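Call for participants: Everyday Words in the Ruden Valley

Posted Tuesday, March 30, 2021

The Tiltomon Word Archive is looking for 15 people who grew up in the Ruden valley, or who have lived there for most of their adult life, to take part in a study of everyday vocabulary. We want to hear how you name common things at home, in the kitchen, in the garden and in the workshop. You do not need any language training. You do not need to speak "good" dialect, and we kindly ask you not to prepare yourself.

What the study is about

In the old word lists from the valley there are many names for farm things and weather, but almost nothing for the things which people bought later. What does a family in Gurnness call the remote control? Which word do you use for the part of the bread that is left at the end? Do you have a different word for a screwdriver when you speak with your father than when you speak in the shop? Such words are usually not written down by anybody, and they change between one village and the next.

We are also interested in how people borrow words from the body. A bottle has a neck, a table has legs, a needle has an eye, and a clock has a face and hands. In the valley we have already heard a "knee" in a water pipe, an "elbow" in a road and the "belly" of a jug. We would like to know how far this goes, and if younger speakers do it with other objects than older speakers. 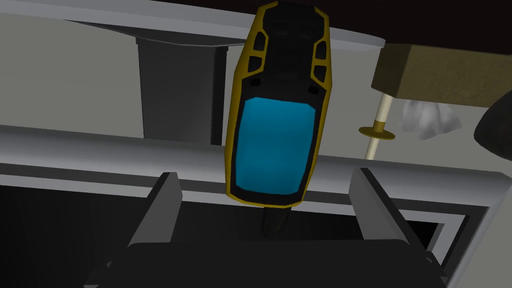
Power drill in black and yellow, with the chuck pointing down. Computer rendering.

What you will do

The study has two sessions and a word diary between them.

The first session is a conversation of one hour with an interviewer from the archive. We will talk about the house where you grew up, who cooked, what was repaired and who repaired it. There are no right answers. If you have forgotten a word, please say so, as this is also useful for us. With your permission we will record the sound. We do not record video.

After the conversation you will receive a small notebook. For three weeks you write down words that you hear or say yourself and that seem to belong to the valley. A few words in a week is fine. Please note who said the word and where you were, for example "my aunt, on the phone" or "bus stop, older man." You do not have to write full names, and for persons outside your family we prefer that you do not.

The second session is shorter. We read your notebook together with you, and then you name a set of pictures in your own words.

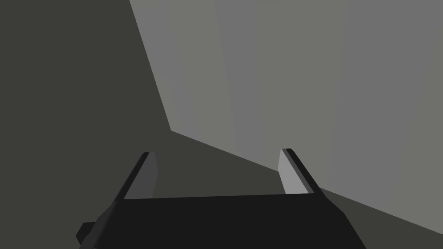
The naming part is the one that participants ask about most, so I will explain it a little more. You look at each picture as long as you want and say what you would call the thing or its parts if a neighbor was standing next to you. Many of the things are ordinary, such as a ladle, a door latch or a coat hook. Others are less common at home, and there we want to hear what word comes to you first. Please do not look up the technical name before you come, and please do not discuss the pictures with other participants until the study is closed.

Who can take part

You can take part if you are an adult and if you learned to speak in the valley, or have lived there for most of your adult life. It is fine if another language was spoken in your home. We welcome this very much, because mixed households are missing in the older lists.

We would especially like to hear from people who worked in a trade: carpenters, seamstresses, bakers, plumbers, hairdressers, car mechanics. People from Gurnness and from the upper farms are also very welcome, as the archive has only a few recordings from there.

Two persons from the same family can apply together. In this case we will interview you separately and you will each have your own notebook.

We are sorry that we cannot accept persons who work for the archive or who have collected words for us before.

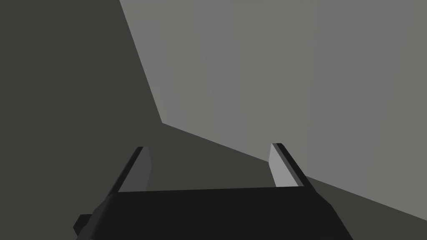 If you are not sure whether you fit, please write to us anyway. Someone who left the valley as a teenager and came back later may still be right for the study, and it is easier to decide this in a short phone call than by a form.

Place and time

The sessions take place in the reading room of the archive in Tiltomon. There is a ramp at the side door, on the parking lot side. For those who cannot travel, we can do the conversation by telephone and send the notebook and the printed pictures by mail. Evening and Saturday appointments are possible. Please tell us if you need large print or a quiet room.

Payment

Participants receive a payment after the second session, and we pay back bus tickets and fuel inside the valley. The payment comes from the Mishra Fund for Local Languages. If you stop before the end, you will be paid for the part which you have done.

Your recordings and your notebook

The recordings are kept in the archive under a number and not under your name. You can ask us to delete a passage, or everything, until the end of December. After this the word list will be printed and we cannot take single words out of it. The notebook stays your property. We make a copy and you take the original home with you.

How to apply

Write a letter or an e-mail to Rekha Chaturvedi, Tiltomon Word Archive, with the subject "Everyday Words." Please tell us where you grew up, where you live now, what work you do or did, and at which time of the day we can call you. One valley word that you like would be nice, but it is not required. Letters written by hand are welcome. Every person who writes will receive an answer, also when all the places are taken.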